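Why Do Shadows Change Size?

Zaltlow Kids Science Page -- updated 9/26/25

Go outside on a sunny morning. Look down. There you are, only long and skinny and flat! Go back out at lunch and you got short. Same you. Same sun. So what happened?

Quick answer: the light moved. Well, sort of. Keep reading.

First, what is a shadow?

Light goes in straight lines. It can't bend around your head to get to the ground behind you. So your head stops some of the light, and the ground back there stays darker. A shadow is a place where less light gets in. It isn't a thing you can pick up. You can't fold it or put it in a jar. (People have tried to stick one down with tape. Didn't work.)

Three things you need for a shadow:
Light.
Something in the way.
A place for the shadow to land, like a wall or a floor or your brother's back.

Take away any one and no shadow.

Does everything make one?

Nope. It depends what it's made of.

Wood, metal, people, dogs. Light can't get through. Dark shadow. The word for this is opaque (say oh-PAKE).

Wax paper, thin curtains, some plastic bags. A little light gets through but it gets all mixed up. Lighter shadow. The word is translucent.

Clean window glass. Most of the light goes right through. Very faint shadow, you might have to hunt for it. The word is transparent.

Big things are easy. Trees, buses, the Malhotra water tower on the hill. But small flat things do it too. A coin does. A cracker does. Even something as thin as a phone lying on a table has a little strip of shadow along one side, becuase it still sticks up a bit and blocks some light.

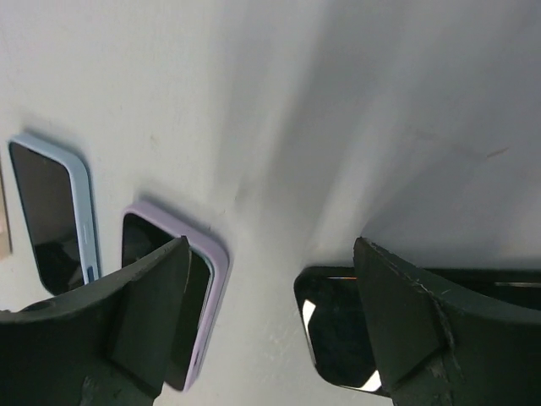
Thin things make shadows too. Look along the edges of the phones.

Low light, long shadow

Back to the morning. When the sun is low in the sky, its light comes in sideways. It hits you and the part you block stretches way out across the grass. Long shadow.

At midday the sun is up high. Light comes down steep. The part you block is mostly right by your feet. Short shadow.

Then the sun gets low again in the evening and your shadow streches out once more, but it points the other way! Morning sun is in the east, so morning shadows point west. Evening sun is in the west. Shadows go east.

Is the sun really moving across the sky? It looks like it. But Earth is the one spinning. We ride along and don't feel it.

Seasons matter too. In winter the midday sun stays lower, so a winter lunchtime shadow is longer than a summer one. In April it's somewhere in between.

Why are the edges fuzzy?

Put your hand close to a wall with a lamp on behind you. Sharp edges. Now pull your hand back toward the lamp. Bigger shadow -- and blurry.

The lamp isn't one tiny dot. Light comes off every bit of the bulb. At the edge of your shadow, some of that light gets past your hand and some doesn't. So the edge is half dark. Scientists call the half dark part the penumbra. The darkest middle part is the umbra. Yes, it sounds like umbrella. Umbrella comes from the same old word, for shade!

More than one shadow?

Sure. Two lamps, two shadows. Stand in a gym with lots of lights up top and you might see a bunch of pale ones going out from your shoes like petals.

Try it: the shadow stick

You need:
A straight stick, 30 centimeters long
A lump of clay
A big sheet of paper
A pencil

Push the stick in the clay so it stands up straight. Put it on the paper in a sunny spot. Don't move it after that!! Draw a dot at the tip of the shadow and write the time next to it. Start at 11 in the morning. Do another dot every half hour and stop at 2.

Now join the dots. What shape is your line? Where is the dot closest to the stick? That was when the sun was highest.

If it's windy put rocks on the corners of the paper.

Never look right at the sun. Not even for a second, not even with sunglasses. Look at the shadow instead.

Fast facts

Night is a shadow. You are standing on the side of Earth that faces away from the sun.

People used shadows to tell time way more than 1,000 years ago. That's a sundial.

The moon's shadow can land on Earth. That's a solar eclipse.

Words to know
Opaque -- light can't get through
Translucent -- some light gets through, all mixed up
Transparent -- clear, you can see through it
Umbra -- darkest part of a shadow
Penumbra -- the lighter edge

Next up on this page: Why is the sky blue?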